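Progress report to the Wollden fund: Hosov sorting cell, maintenance and setup
2019-08-07

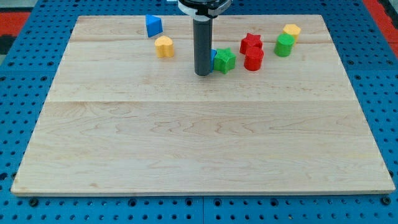

Calum Guthrie asked, after he read the January report, whether the cell can keep its calibration when the board is taken off and put back, and he wanted to see numbers before the second payment is discussed. I try to answer him in this report.

Work done in this period

The wooden board was removed and put back 29 times on the blue perforated table. After each time we taught the back edge again and made a short run with the plastic shapes. In total the log has 743 picks. The height of the gripper above the board stayed inside our limit in all runs except 2. In both cases the board was not pressed fully to the table — we found sawdust under one corner. The cleaning of the table is now the first step in the setup sheet.

The stars are still more difficult than the cylinders. When two shapes stand close together, the gripper can touch the neighbor on its way down. Isla Cruickshank changed the approach path so that the arm comes down slower in the last part. I cannot say yet if this is enough.

Maintenance

The cable at the wrist was replaced by Gillies. The collar screws are checked every 400 picks and we write the result in the cell book. One air hose from Karkis came with the wrong fitting and was sent back — this cost us four working days.

Next period

We will repeat the test with the shapes placed on the front part of the board, where the arm must reach differently. The budget for spare parts is not exceeded, and we ask for no change to it.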